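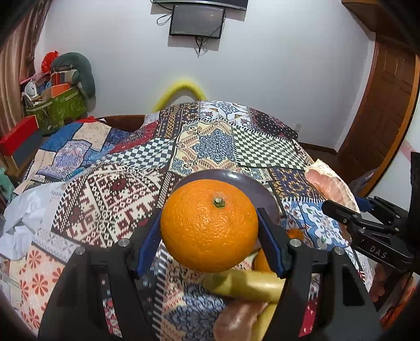
Orange held between the blue finger pads, bedroom site, fruit-to-plate task.

Wumby Household Pick Set – Data Card and Fault Notice

Document date: May 19, 2021
Maintained by: Jenow, Data Quality Group
Status: released with restrictions (see Known Fault)

Summary

The Wumby set contains demonstrations of everyday pick-and-place work recorded with hand-held grippers in furnished homes. Operators move fruit, soft toys and packaged goods between beds, plates and baskets. Each episode holds wrist video, finger opening and estimated tool position. The set is intended for training and testing grasp policies.

Known Fault: Finger Opening Drift

During review of the Bloxham sessions, finger opening values were found to disagree with the video. In the affected episodes the log reports the fingers as fully open while the video shows an object held between them. The error grows over the length of a session and clears when the gripper is restarted.

The cause was traced to the clamp that holds the opening sensor on its shaft. Repeated firm grasps allowed the clamp to slip by a small amount each time. Round, heavy items such as oranges produced the largest error. Plush items produced very little.

A total of 38 episodes are affected. Of these, 20 have been corrected from the video and returned to the main set. The remaining episodes could not be corrected with confidence and are held in the folder named quarantine. They must not be used for training.

Safety Matter

A policy trained on an early copy of the data was run on a Zerkik arm at the Jenow test bench. The policy read a closed grasp as an open one and kept closing until the force limit stopped the arm. One orange was crushed and a finger pad tore loose from its mount. There were no injuries. The force limit worked as designed, but the bench rules now call for a lower limit on first runs of any new policy.

Required Actions for Users

Delete any copy obtained before this notice. Derived models should be retrained or withdrawn.

Run the script check_opening before training. It flags any episode in which the logged opening differs from the video estimate by over 8 mm.

Operators recording new sessions must restart the gripper after every 10 episodes and record a full open and close at the start of each one. Clamp screws are to be checked before use.

Remaining Limits

Video estimates of finger opening are less reliable when the held object hides a fingertip. Position data was not affected by the fault – the two signals are logged separately. A revised clamp is on order, and a further release is planned for June.

Reporting

Suspected errors should be filed in the project tracker under the label opening-drift, with the episode name and the gripper serial number.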